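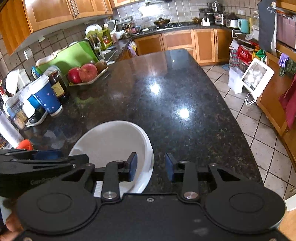 Figure 1. Countertop work with both hand-held grippers, kitchen site. The large white dish is under the left finger.

Collecting Kitchen Examples by Hand: What We Got and What We Doubt
Zaid Boutros
Project report, submitted Sep 1, 2019

1. Why we did this
The course handout says that a learning system gets better when it sees more examples. I wanted to find out how far that holds when the examples come from students with limited time and one borrowed kitchen. The plan was to record people doing ordinary counter jobs with a gripper in each hand and a camera on the gripper, then train a model to predict the next hand movement from the video. We called the recording set Kitberg and the model Detden.
The target was 4,000 clips. We finished with 3,000, and I don't think the missing ones would have changed much.

2. Setup
Each person held 2 grippers. The pads are dark blue and the finger linkages are black, so they show up well against a white dish and badly against a dark counter. I raised this in April and was told the model would cope. It didn't, at least not with the first batch.
The counter in Figure 1 is polished granite and it throws back the ceiling lights. Two bright patches sit on the bare part of the stone, right where we wanted people to set things down. Detden treated patches like these as objects in a fair share of the test clips. Turning the lights off made the video too grainy to use.
We left the kitchen the way it was, fruit plate, dish rack, bottles and all. The argument for this is that real homes are crowded. The argument against is that the model may learn the room and ignore the task. A green cutting board leaning on the wall is a very easy landmark, and I suspect Detden used it to work out where it was.

3. Tasks
There were 16 tasks, most of them short: move a dish, pick up a piece of fruit, put a lid on a cup, stand a bottle upright. Each had a written card. People followed the cards closely at first and then got faster and sloppier, which some in the group called natural variation. I would call it tiredness. We have no way to separate the two now, as the start time of each session was not saved.

4. Results
On clips from the same kitchen, Detden guessed the next movement well enough to make a good demo. On a small set from a second kitchen, the Sfeir set, it did badly with everything except large pale dishes. Retraining with the glare masked out helped a little.
The Indby labeling tool also gave us trouble. It marked a grasp as complete when the pads stopped moving, even if they had closed on nothing — a plain error that we found late. I corrected the labels I could find, but I would not trust the rest without another pass.

5. What I would change
Fewer clips, more kitchens. Lighter pads, or a mat on the counter. Start times saved with every session, and a person checking labels from the first day. I would also drop the clip total from the project goals — we spent weeks chasing it and barely looked at what was in the files.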